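Koubek: a stem-and-vase notebook for artificial flowers

README, last touched Jul 12, 2018

Koubek is a folder of plain text files about putting fake flowers into vases. It started as a single list I kept in a drawer, and it has grown into 671 stem entries and 464 arrangement entries, which makes me very happy! If you love silk roses, plastic peonies, foam berries and all the rest of it, you're in the right place.

I'm Elsie Bright, and I keep the files up to date. Corrections are welcome, and so are disagreements about carnations.

What's in the folder

stems.txt has one line per stem. Each line gives the kind of flower, the main color, the number of heads, the length, and how the stem behaves when you bend it (stiff, springy, soft, or hopeless).

vases.txt has one line per vase: shape of the mouth, height, whether the glass is clear enough to see the stems through, and how easily it tips.

arrangements.txt ties the two together. Every entry names a vase, lists the stems in the order they went in, and ends with a free-form note. The notes are the best part. Some are a single word, and a few go on for a page (mine, mostly).

colors.txt is the word list. Please use it! "Peach", "coral", "salmon" and "shrimp" all turned up in the early files for the same rose, and it took me most of February to straighten that out.

How to read an arrangement entry

An entry looks like this:

vase: flared, tall, tinted
1: rose, red, single head, springy
2: rose, white, single head, stiff
3: peony spray, pale pink, three heads, soft
note: spray wanted to fall forward, turned it so the heavy head leans over the rim on the left. Much better.

Order matters. The first stem sets the lean for everything after it, and in a vase with a wide mouth it will go on sliding until two or three others are holding it in place. If you took a stem out and put it back later, write it on two lines.

Left and right are always from the front of the table, where you stand.

Laying out before you start

Spread the stems flat, heads away from you and stem ends toward the front edge. You can then pick each one up by the stem without crushing petals, and you can see the colors against each other before anything is in glass. I like to group by flower and then break the groups up a little, so that a blue rose ends up beside an orange one and I find out early whether I can stand it. (I can. I love it.)

Multi-headed sprays should go on the table last. The side stems hook under everything, and if they're on the bottom you'll lift half the pile with them.

Tinted and ribbed glass

Tinted glass was the reason for the biggest change to vases.txt. A green stem seen through purple glass goes nearly brown, and through smoky glass it softens in a way that flatters cheap plastic a great deal. So there is now a "stem looks" column, filled in for 30 of the vases so far. Ribbed glass breaks the stems up into stripes, which is lovely with a lot of thin stems and a bit fussy with one thick one.

Flared mouths get their own tag too. They let a bouquet spread wide, and they're wonderful for roses with long springy stems. Short stems get lost in them. Anything under 18 inches I try in a narrower vase first.

Known gaps

- Greenery is thin. Ferns and eucalyptus are barely in here.
- All the tulips from the Drunex box are listed as "soft", and at least a few are springy. I haven't redone them.
- Weights are missing for nearly every vase.
- The older entries copied over from the Cultow list don't give the stem order, so treat those as ingredients only.

Adding your own

Write your entry at the bottom of the file, keep the line order, and use the words in colors.txt. Put a name in the note if you'd like credit. Don't sort anything! I sort by hand when I'm in the mood.

Two vases, mixed roses and pinks 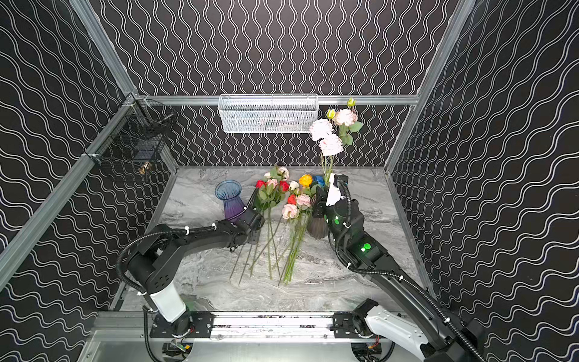
Stems laid out on the marble, with the tall blue and purple vase at the left.
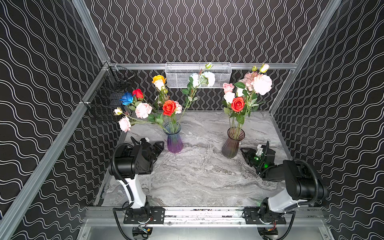 Flowers in both vases. I adore the yellow-orange rose near the top of the left one, with the white rose right beneath it.
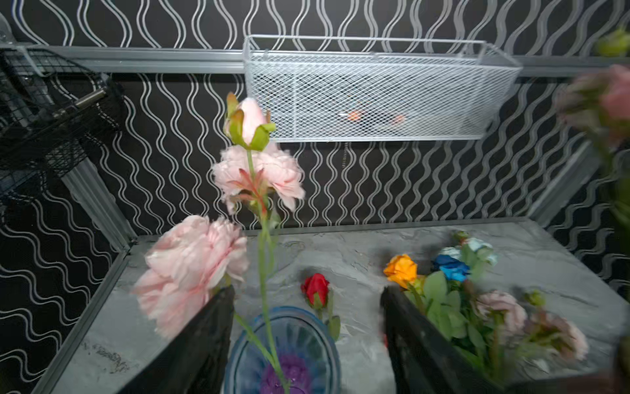 Pink peony spray in blue glass: closed bud on top, biggest head low on the left.

How do you keep a top-heavy spray from pulling the whole vase over?

Put the heaviest head over the widest part of the base and let its stem cross at least one other stem inside the vase. If it still leans, bend the lower few inches of the stem into a shallow hook so it presses against the glass on the far side. Clean glass pebbles in the bottom help with light vases, but add them before the stems go in.

Comments (4)

movemard_jo
The "stem looks" column is such a good idea. I have a smoky vase I'd given up on and now I want to try it again tonight.

tess.k
Could colors.txt get an entry for two-tone petals? Half my peonies are nearly white outside and dark pink in the folds, and I never know which to write down.

Elsie Bright
Yes please, send me what you have! For now put the outside color first and the fold color after a slash.

petalbox
Carnations are soft, by the way. You have them as stiff.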